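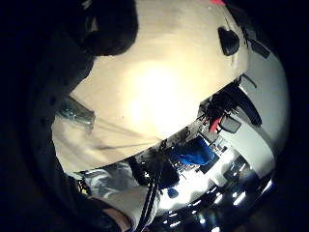

One reader wrote in to say that mixed bunches are a waste of money, and that you're better off buying a single colour and cutting it short. I don't agree, but I see the point. A mixed bunch needs more work. The soft flowers go first and spoil the water for everything else, so you have to be willing to pull it apart every couple of days.
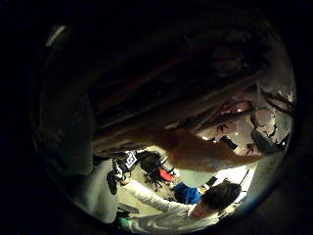

I've been buying flowers since February, mostly from the shop on Hartley Street – 14 dollars for a decent bunch, more if there are lilies in it. I take off any leaves that would sit under water and trim the stems on an angle. A plain vase is fine. Mine came from a garage sale in Rasow and the glaze is crazed all the way down. 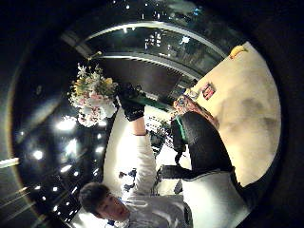 Pink, white and pale yellow, with two gloved hands on the stems.

Fruit is the other thing. I keep flowers away from ripe bananas and apples now, after losing a bunch of carnations in the kitchen. My record is 6 days without changing anything – longer if the room is cool.
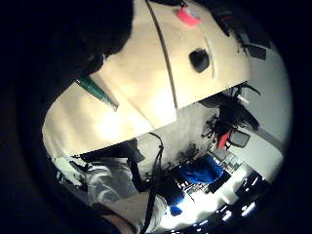
Next I want to try drying a few stems, upside down in the hall cupboard.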